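12/10/25

Long one today, sorry to whoever reads this after me. Most of it is about the bag scanner trials at Cadness and why I now think our false alarm numbers have been flattering us since May.

Quick recap for anyone coming in cold. Cadness is a small regional terminal with two lanes, and they let us run the Clillel detector in shadow mode on one of them, so it makes its own mind up about each bag and nobody on the lane sees the answer. We compare afterwards with what the screeners did. The whole idea is to catch odd homemade electronics (timers, bare boards, batteries wired to things) without stopping every hobbyist and every person with a travel alarm clock.

I pulled 3,000 bags out of the log this morning and went through the ones where Clillel and the screeners disagreed. There were nearly 200 of them, which is more than the weekly report would have you think. The report lumps repeat scans of the same bag together and keeps only the last score. So if a bag goes through, gets flagged, gets turned on its side and goes through again clean, it's down as clean! The passenger still lost ten minutes of their life. I've been quoting that figure at people for months and feel a bit daft.

What was setting it off, from the notes the screeners typed in:

- chunky watches, especially the sort with a thick strap and extra dials, by a long way the worst
- hearing aid chargers
- a bike computer taped to its own battery pack
- one knitted hat with lights sewn into it (I'd love to have met the owner)

The watches bother me most. People take them off and drop them in the tray on top of their phone and keys, and from above the whole heap looks like one object with a dial, a battery and wires. Clillel was trained on things scanned singly, on a nice flat belt, and real trays aren't like that at all. I went back through the Ovadard training set to see how many cluttered trays it has and found 12. Twelve trays! Three of those are the same tray rotated.

So the plan is to build our own messy ones. I've started a box of junk by the bench — old watches, kitchen timers, a dead radio, earbuds in a knot — and if you've got anything with a dial you don't want back, chuck it in. Nothing with a swollen battery, please. Batteries go in the metal tin and not in the box, I've already had to fish two out.

Also tried the Jiang threshold setting again, the one that wants two views to agree before it raises a flag. On the same disagreements it cleared most of the watches, which cheered me up no end, but it also let through 3 of our own planted test pieces that the old setting caught. All three were lying flat and edge-on to the side view. I'm not happy switching it on until we know whether a steeper side angle sorts that out. For now leave the setting alone, even if the lane people ask nicely.

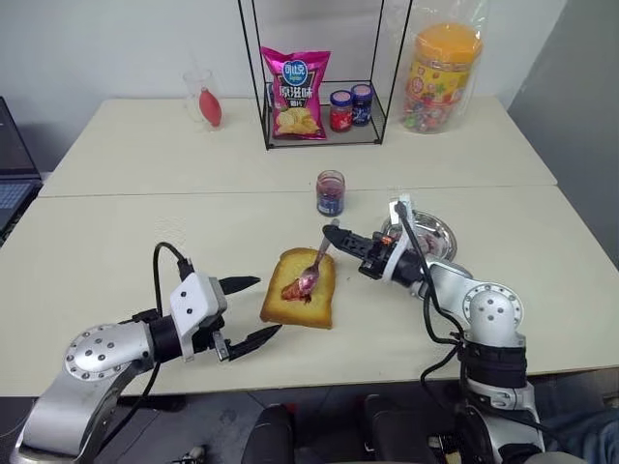

*Spoon in the jam, toast on the table.*

Other bits before I forget:

The clock on the lane two logger is drifting again, so don't match bags to screener notes by time alone. Use the tray number. I lost an hour to this before lunch and had one poor soul down as carrying both a cello bow and a breast pump.

I've changed the report script so every scan gets its own row. The old totals are still there in the last column for anyone who needs to compare, but I'd like them gone by the next write-up.

Still to do: email Cadness about the side view angle, relabel the planted pieces (two share a number), and rerun the May batch with the new counting. I'm slightly dreading that last one.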